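Uvwood word list – README

v2, last touched September 27, 2025

What this is

A list of room and furniture words as people say them in the Uvwood valley, plus the short sentences they came in. Put together so the school and the local paper stop spelling the same word four ways. Also good for spell checkers, crosswords, whatever you want.

2,000 entries. 22 speakers. One tab separated file and a folder of notes. No audio in this release (see further down).

Maintained by Chak-lun Lau. Started as a side thing while I was typing up the Tekin street interviews and it got out of hand.

What's in the download

uvwood_words.tsv – the list. One row per word sense, not per word, so "press" shows up more than once (cupboard, thing for apples, crowd at a door).
uvwood_sentences.tsv – the sentences, joined by entry_id.
speakers.tsv – speaker code, age band, which side of the river. No names. Please don't try to work out who is who, it's a small place.
notes/ – my working notes by topic. Messy. Some are half sentences.
CHANGES – what it says.

Columns in uvwood_words.tsv

entry_id – number, never reused, even when a row gets deleted. Gaps are fine.
headword – the spelling we settled on
variants – other spellings seen, split by semicolons
pos – noun, verb, adj, other
gloss – plain American English
topic – kitchen, bedroom, shop, yard, school, office
side – east, west, both, unk
source – interview, letter, paper, sign
check – yes / no. yes means a second person read it.

Empty cell = I don't know. A dash = I know there isn't one. Earlier version mixed these up, sorry.

Topics, and how I split them

Kitchen is biggest. People talk longest about kitchens. Bedroom came out thin and I had to go back and ask for it specially, so those sentences sound a bit stiff and question-and-answerish. Keep that in mind if you're counting how common a word is. Don't count how common a word is.

Shop is mostly from older people on the east side who worked at Brillgate before it closed up. Bench words, shelf words, a lot of words for rags. Table words got split across shop and kitchen and I am still not happy with it. "Flat" is the main one – any tabletop, clear or not, doesn't matter what it's made of. West side people say "board" for the same thing and think "flat" sounds rude. 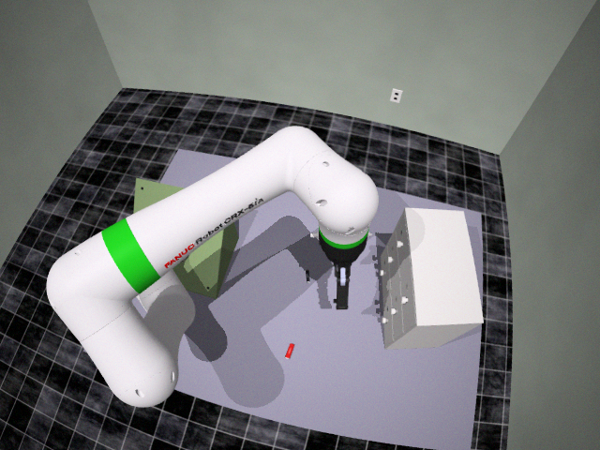

Topic: shop. Headword "flat" (east), "board" (west).

Yes both are in there as separate headwords with a see-also. I went back and forth on merging. Merged them in February, unmerged them two weeks later, the see-also is what survived. If your script treats see-also as a duplicate it will throw away good rows, so turn that off.

"Crook" is another shop one. Any bend or elbow. In a pipe, a road, an arm. Verb too, "it crooks left past the church". Three speakers use it for a person who is always late, which I have as its own sense with check = no.

Spelling

Rules I followed, in order:

1. If the paper has printed it more than once, use the paper's spelling.
2. If not, use the spelling from the letters.
3. If not that, spell it how it sounds and stop worrying.

Vowels are the hard part. The long o before l is written ow by some and oa by others – I went with oa. All the ow spellings are in variants so you can search for them. No accents anywhere. An older draft had accents and they broke in every spreadsheet anybody opened it in.

Plural is regular unless the row says otherwise. It says otherwise for "sill", "truss" and the word for drawers, see next bit.

The drawer problem

This takes up a whole notes file so short version here. Valley speech has different words for a drawer by where it sits. Top ones are "lids" (no idea why), bottom ones are "boots", anything between is a "mid". Whole thing is a "stack" if it's taller than your knee and a "kist" if it isn't. Except on the west side, where kist is only for something with a lid. A real lid, not a drawer.

So one plain piece of furniture can pull up five entries and they're all correct.

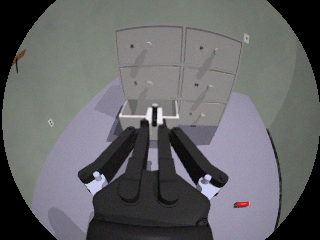

Topic: bedroom / office. Six drawers: lids on the top row, mids, then boots.

Left and right don't get their own words, people just say "near" and "far" and it depends where they're standing. I asked. It depends where they're standing when they TALK, not when they use the thing. Tagged near/far in the sentences where I could tell, left blank where I couldnt.

Plural of boot in this sense is "boot". "Both boot are stuck." Not a typo, please stop sending me fixes for it.

Handles are "lugs" everywhere, both sides, every age band. Only word in the topic that everyone agreed on.

How it was collected

Interviews at people's houses, usually over a couple of hours, no script after the first few visits because the script made everybody talk like the radio. Typed up by hand. Then the letters, 200 of them, lent by families and given back. Then the paper's back issues, only the parts they let me read.

Second reader checked kitchen and shop in full. Bedroom and school in part. Yard not at all yet. Filter on check = yes if you need the clean part.

Known problems

– West side is short. Far fewer speakers than east. Anything marked "both" means at least one from each side, which isn't a lot to go on.
– Some glosses are too narrow. "Skep" is given as basket but people also use it for a bag.
– Entries from signs have no speaker. speaker code is 0 for those. Don't average over it!
– Sentence file has a few lines with stray spaces at the end. Trim them.
– The age bands are wide on purpose.
– One letter writer made up words for fun. I took out the ones I could spot.

What it's fine for

School use, spelling, looking things up, teaching yourself to read the letters, games. Somebody made a card game out of the yard words, would like to see it.

Not good for: saying who is "really" from the valley. Working out old borders. Anything about one speaker.

Audio

Not included. Some speakers said yes to text only and it seemed simpler to leave all of it out then release half. Ask if you have a real use and I'll ask them. Takes a while.

Loading it

UTF-8, tabs, header row, unix line ends. No quoting – there are quote marks inside some sentences, so tell your reader not to treat them as anything. That one setting is the cause of nearly every "file is broken" email.

If you use Pleltell to browse it, there's a ready made template in notes/ called pleltell_setup. Import that first, then the words, then the sentences. Other way around and the joins come up empty.

License

Free to use and change, say where you got it. Don't sell the list by itself. The letters belong to the families, so quote single sentences only, not whole runs of them.

Fixes and additions

Send entry_id, what's wrong, what you'd put instead. One fix per line. If you're adding a word I need a sentence somebody really said, and which side. I'm slow at replying in winter.

To do

Yard check. Redo the table words. More west side kitchens. Find out about "lids".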